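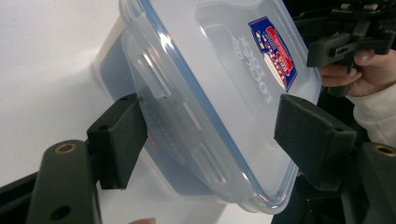
Darius Costache提醒过，盖子先别急着扣，胶圈没摸一遍就扣，十次里总有漏的。照他说的办，下面第一步就是摸胶圈。

三、保鲜盒的检查、装盒与上架

适用：透明长方形带扣盖保鲜盒，盖边有浅蓝色密封圈的那一类。别的盒子看第四节。

开始前
洗手，擦干。台面清空一块，够放盒子和盖子就行。标签纸、油性笔、干布备好。

步骤
1. 开扣。先短边后长边，拇指往上推，不要硬掰。
2. 取下盖子，翻过来放，密封圈朝上。
3. 指腹沿密封圈走一圈。有毛刺、裂口、鼓起的，换。四个圆角慢一点，角上最容易藏渣。
4. 盒身对着光看，底部、四壁都看。有裂纹的不装汤水，改放干货。
5. 干布擦盒口。盒口有油，扣上也会滑。

注意：盖上的产品贴纸不用撕，撕了留胶，更难洗。自己的标签另外贴，贴侧面，别压在扣子上。
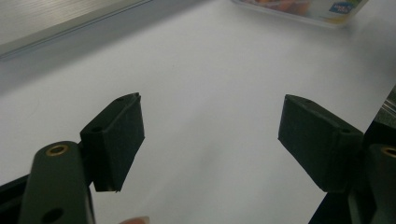
6. 装东西。离盒口留一指宽，汤类留两指。300克以下的零碎干货并到一个盒里，省地方。
7. 热的先晾，不烫手了再盖。
8. 盖子放正，先压中间，再扣四边。顺序是对边、对边，不要转着圈扣，转圈容易歪一角。
9. 听四声响。少一声就全部打开重来，不要只补那一个。
10. 倒过来停7秒，看盒口有没有渗。渗就回到第3步。

小心：扣子发白说明快断了，当天就换盖。断扣的盖子不要留着“凑合用”，Fouzia Butt那一格上次漏了一层酱油，擦了一下午。
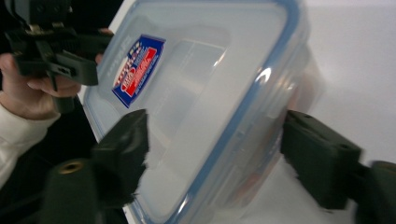
图3-2 带扣盖保鲜盒，浅蓝色盖边

上架
11. 侧面写内容和日期，字朝外。不写名字的一律归公用。
12. 长边朝里推，短边朝外，拿的时候好抓。
13. 摞放最多三层，重的在下。盖上有凸起的不要再往上摞，会滑。
14. 冷冻的另放，盒身装八分满以下。取出来别马上掰扣，冻硬的塑料脆，放一会在开。

清洗
扣子打开洗，不要合着泡。密封圈每月取出一次，用牙签挑边，别用刀尖。晾的时候盖子竖着，圈朝外。全干了再装回去，装反了扣不严，平的一面朝盒口。

常见情况
扣不上：多半是圈没塞到底，沿槽再按一遍。
有味：小苏打水泡一夜，圈单独泡。
盖子发雾：刮花了，不影响用，洗碗换软海棉。

补领盖子和密封圈找Mehwish Khattak登记，写清盒子尺寸。只写“大的”“小的”不给领。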